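Chapter 7
Sequencing and Grasp Selection

Chapters 5 and 6 treated a single arm moving to a single target. Most useful work involves several objects and an order to handle them in. This chapter uses one task throughout: two arms share a table, and bowls have to go into a wooden rack.

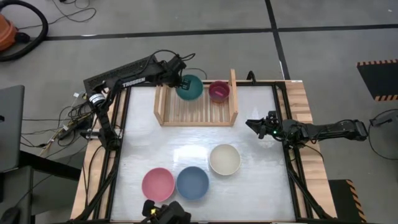
The planner we build is called Dutilo. It was first written by Raymonde Robichaud for the Perron teaching lab and has 3 layers. The top layer picks the next bowl and assigns an arm. The middle layer chooses a grasp. The bottom layer is the joint controller from Chapter 5, running at 300 Hz.

Assigning an arm sounds simple until both arms want the same space. Section 7.2 handles this with a reservation table, which locks a region of the workspace until the arm using it has left.
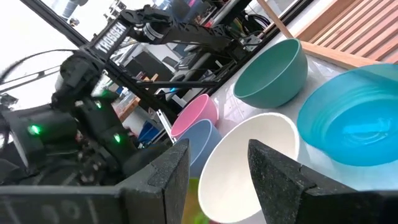

Perception feeds the middle layer. A rim seen at an angle projects to an ellipse, and fitting that ellipse gives the bowl's center and tilt. Bowls that overlap in the view hide part of each other's rims, so the fit has to work from partial arcs. In Section 7.3 we test it on the Londelport set of 305 labeled views. Clear or shiny plastic needs extra care, as edges behind the wall can show through it.

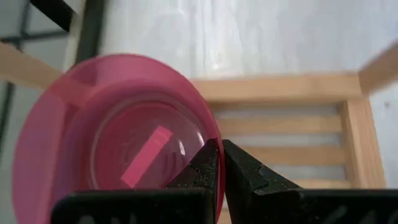

A rim grasp puts one finger inside the wall and one outside. Section 7.4 scores up to 88 candidate points along each rim and throws out those where a finger would hit the rack or a neighboring bowl. The scoring function follows Mohammed-Awal Essien's course notes.

Before reading on, review the frame transforms in Section 4.6 and install the Gakamov simulator. The exercises for 7.2 will not run without it.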